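'장난감은 바구니 하나에 두 개만' 정리법, 석 달 해보고 쓰는 타래. 미리 말하면 저는 별로 안 믿는 쪽입니다.
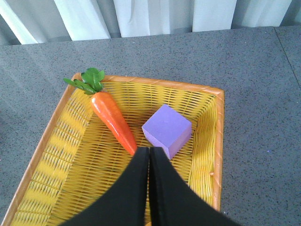 요즘 육아 계정마다 도는 그거 맞아요. 큰 장난감 상자를 없애고 작은 바구니에 두 개씩만 담아서 꺼내주면 아이가 더 오래, 더 깊이 논다는 얘기. 출처를 따라가 보면 대부분 카트리오나 니스벳이라는 사람 책으로 모입니다.

책은 117쪽짜리고 얇습니다. 절반은 햇빛 드는 거실 사진이에요. 나머지 절반에서 하는 말을 줄이면 "적게 꺼내라, 자주 바꿔라, 바구니는 예쁜 걸 써라". 앞의 둘은 우리 엄마도 하던 말이고 마지막 건 엄마가 안 하던 말이네요.

제가 의심이 많아서 그런지 '예쁜 걸 써라'가 나오는 순간 판매 페이지부터 찾게 됩니다. 있었습니다. 플로르키스에서 나오는 천연 섬유 바구니 세트. 책 뒷날개에 주소가 적혀 있음.

그건 안 샀고요. 우리 집 건 시장에서 산 노란 플라스틱 끈 바구니예요. 개당 2,000원. 테두리만 주황빛 도는 갈색으로 땋아서 둘러놓은, 할머니 댁에 하나쯤 있을 것 같은 그 바구니.

천연 섬유라야 아이의 촉각을 깨운다는데, 근거가 궁금해서 책 뒤 참고문헌을 봤더니 본인 강의 자료랑 본인 블로그 글이었습니다. 이런 걸 보면 마음이 좀 식어요.

플라스틱 끈 바구니 옹호를 좀 하겠습니다. 물에 헹구면 끝. 밟아도 어지간하면 다시 펴짐. 귤도 담고 양말도 담고 장난감도 담음. 단점은 마감이 좀 허술해서 테두리 끈이 삐죽 나온 데가 있다는 것. 아이는 장난감보다 그 끈을 더 만집니다.

첫 주에 담아준 건 당근이랑 연보라색 스펀지 큐브. 책의 '대비의 원칙'을 따른 거예요. 반짝이는 것과 무광, 길쭉한 것과 네모난 것, 딱 떨어지는 색 둘. 읽을 땐 그럴듯했어요.

당근은 주황색 반들반들한 몸통에 초록 잎이 풍성하게 달린 장난감인데 잎이 바구니 밖으로 늘어져요. 책에는 '물건이 바구니 테두리를 넘지 않게 하라'고 되어 있습니다. 넘으면 시각적 소음이 된대요. 그럼 당근은 잎을 잘라야 하나.

안 잘랐습니다. 아이는 늘 그 잎을 잡고 당근을 꺼냅니다. 시각적 소음이 손잡이였던 거죠. 바구니 위로 뭐가 튀어나와 있어야 집기 편하다는 건 우산꽂이만 봐도 알 수 있는데요.

그래서 효과는 있었냐. 첫날엔 꽤 오래 놀았어요. 저도 잠깐 흔들렸습니다. 오 진짜인가? 근데 그날은 할머니가 옆에서 같이 놀아주신 날이라 바구니 덕인지 할머니 덕인지 알 길이 없음. 저는 할머니 쪽에 겁니다.

둘째 날에는 당근으로 큐브를 몇 번 두드리더니 주방으로 가서 냄비 뚜껑을 꺼내 왔습니다. 책에서는 이걸 '확장 놀이'라고 부릅니다. 저는 '바구니가 재미없어짐'이라고 부르겠습니다.

이 방법론이 불편한 게 바로 이 부분이에요. 오래 놀면 성공, 금방 떠나면 확장 놀이, 바구니를 뒤집어쓰면 '용기 탐색', 울면 '전환기'. 뭘 해도 맞는 말이 되게 짜여 있어요. 틀릴 수가 없는 이론은 저한테는 쓸모가 없습니다.

댓글에서 많이 물어보셔서 교체 주기 얘기. 책은 사흘마다 바꾸라고 합니다. 왜 사흘인지는 안 나와요. 저는 잊어버려서 열흘 넘긴 적도 있고, 아이가 울어서 반나절 만에 바꾼 적도 있는데 차이를 못 느꼈습니다.

그리고 바꾸려면 나머지 장난감이 어딘가에 있어야 하잖아요. 책 속 거실에는 나머지가 안 보입니다. 우리 집은 베란다 수납장에 다 들어가 있고, 그 문을 열면 블록이 쏟아져요. 정리가 된 게 아니라 이사를 간 수준입니다.

수납장은 게디스 거예요. 추천은 안 합니다. 문이 바깥으로만 열려서 빨래 건조대를 펴두면 못 열어요. 빨래 너는 날은 장난감 교체 못 하는 날.

커나 셈플이라는 분이 쓴 반박 글도 읽어봤어요. 장난감을 줄이라는 조언은 대개 치우는 어른이 편하려고 하는 거니까 그냥 그렇게 말하자는 내용. 제목이 좀 세서 걱정했는데 니스벳 책보다 훨씬 솔직합니다.

다만 이분도 끝에 가서 자기 체크리스트를 팝니다. 역시나. 여기서는 아무도 그냥 글만 쓰고 가지 않네요.

공정하게 좋았던 점도 씁니다. 저녁 정리가 빨라졌어요. 확실히요. 바닥에 나온 게 적으니 당연한 얘기인데, 그 당연한 걸 안 하고 살던 집이라 체감이 컸습니다.

또 하나. 뭐가 인기 없는지 드러납니다. 큰 상자에 섞여 있을 땐 다 필요한 줄 알았는데 따로 담아주니까 쳐다도 안 보는 게 보여요. 소리 나는 전화기가 그랬습니다. 클리토 제품이고 선물받은 거라 상표까지 기억함. 지금은 사촌네로 갔습니다.

스펀지 큐브는 의외로 오래갔어요. 던져도 조용하고, 제가 맞아도 안 아프고, 소파 밑에 들어가도 구르지 않으니까 멀리는 안 갑니다. 무슨 발달에 좋은지는 모르겠어요. 아랫집과의 관계 발달에는 좋습니다.

큐브 색깔 얘기도 하고 싶은데, 책에 따르면 보라 계열은 '차분한 집중'을 부른다고 합니다. 아이는 그걸 차분하게 집중해서 물어뜯습니다. 스펀지는 뜯길 수 있으니까 혹시 따라 하실 분들은 옆에 꼭 계세요. 이건 농담 아니고요.

당근은 딱딱해서 식탁에 치면 소리가 큽니다. 책의 '소리의 여백' 장에서는 이런 걸 아침에만 꺼내라고 해요. 우리 집에서 아침에 당근을 치면 교대근무하고 온 사람이 깹니다. 남의 집 사정을 모르는 조언이란 게 이래요.

바구니 높이도 말이 많은데, 얕아야 아이 스스로 꺼낸다는 건 맞는 것 같아요. 해보니까 깊은 통은 결국 통째로 엎더라고요. 얕은 바구니도 엎긴 합니다. 엎었을 때 나오는 게 적을 뿐.

사실 제일 궁금한 건 '더 깊이 논다'를 다들 어떻게 쟀냐는 겁니다. 후기들을 쭉 읽었는데 시간을 적어둔 사람이 거의 없어요. "확실히 집중해요", "눈빛이 달라요". 눈빛은 저희 애도 달라요. 간식 봉지 뜯을 때.

그래서 한동안 제가 재봤습니다. 냉장고에 종이 붙여놓고 바구니 앞에 앉은 시간, 일어난 시간. 며칠 하다가 종이에 낙서가 더 많아져서 관뒀고요. 남은 기록만 보면 잠 잘 잔 날은 길고 못 잔 날은 짧음. 바구니 내용물이랑은 상관이 안 보였어요.

물론 애 하나, 집 하나, 기록자가 이미 삐딱한 경우라서 이걸로 뭘 증명할 생각은 없습니다. 근데 저쪽 증거도 이거랑 크기가 비슷하잖아요.

강의도 있어요. 6주 과정인데 맛보기 영상만 봤습니다. 바구니를 창가에 놓고 빛이 드는 걸 보여주면서 "아이에게 초대장을 보내는 것"이라고 합니다. 예쁘긴 했어요. 우리 집 노란 바구니도 해 들면 예쁩니다. 끈 사이로 줄무늬처럼 빛이 들어와서 저도 가끔 한참 봐요. 초대장은 제가 받은 듯.

아이는 그 시간에 낮잠 잡니다.

누가 "그럼 왜 아직도 바구니 쓰세요?"라고 하셔서. 편해서요. 들고 방에서 방으로 옮기기 쉽고, 손님 오면 그대로 들고 들어가면 됩니다. 편하다는 말로 충분한데 왜 자꾸 두뇌가 나오고 정서가 나오는지 그게 싫다는 거예요.

비슷한 예로 세다드 원목 트레이도 한 번 빌려 써봤습니다. 칸이 나뉘어 있어서 '질서감'을 준다는 물건. 아이가 칸마다 밥풀을 넣었습니다. 질서 있게 넣긴 했어요. 씻기 힘들어서 돌려드렸습니다.

지금 우리 집 규칙은 이 정도예요. 바구니는 거실에 둔다. 넘치면 몇 개 뺀다. 아이가 찾는 건 준다. 저녁에 같이 담는데, 아이가 담기 싫어하면 제가 담는다. 책으로 내면 한 쪽도 안 나올 듯.

같이 담는 건 생각보다 좋아해요. 당근은 꼭 자기가 넣습니다. 잎 쪽을 잡고 툭. 그러고 다시 꺼냅니다. 그러고 또 넣고요. 정리하는 데 걸리는 시간으로 치면 손해인데 이게 하루 중 제일 오래 하는 놀이라서 뭐라 말하기가 그렇네요.

이걸 또 '채우고 비우기 도식'이라고 알려주신 분 계신데, 네, 이름이 있는 건 압니다. 이름이 있는 것과 세트를 사야 하는 것 사이가 너무 짧은 게 문제죠.

바구니 어디서 샀냐는 질문이 제일 많네요. 이 타래를 다 읽고 바구니를 사러 가신다니 좀 허탈한데, 동네 시장 그릇 가게에 있습니다. 채소 담는 용도로 쌓아놓고 팔아요. 사실 때 테두리 한번 훑어보시고 끈 나온 데 있으면 다른 걸로 고르세요. 저는 안 훑어봤습니다.

12월에 선물 들어올 철이 되면 두 개만 꺼내주기가 얼마나 버티는지 다시 올릴게요. 할머니 두 분이 벌써 뭘 사두셨다고 하셔서 큰 기대는 안 합니다.

추가) 튀어나온 끈은 라이터로 지지면 된다는 답글 감사한데 플라스틱이라 냄새 날까 봐 못 하겠어요. 안쪽으로 밀어 넣어봤는데 다음 날 도로 나와 있습니다. 해보신 분 있으면 알려주세요.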